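Home | Features | Contests | Archive

6 min read

The Ladder at Leltus

Leltus used to run one contest a month, scored by hand. Now it hosts a round most evenings, and my rating stands at 1,844 -- a number I can recite faster than my own zip code.

Over on Grarkico, the same brain is worth 2,452. I have not become smarter by switching tabs, though I do sit up straighter there.
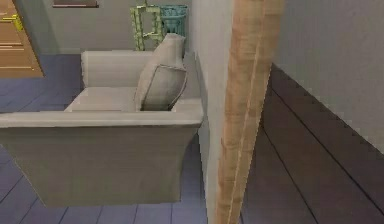 The gap comes from the starting score, which Grarkico sets generously and Leltus sets like a landlord. Werkier, a converter built to settle the argument, puts me somewhere else again.

In July I entered the Bouazza Open, which has no ratings, only places. I solved two problems and finished 153rd. The third was a shortest-path question, and I took the long way.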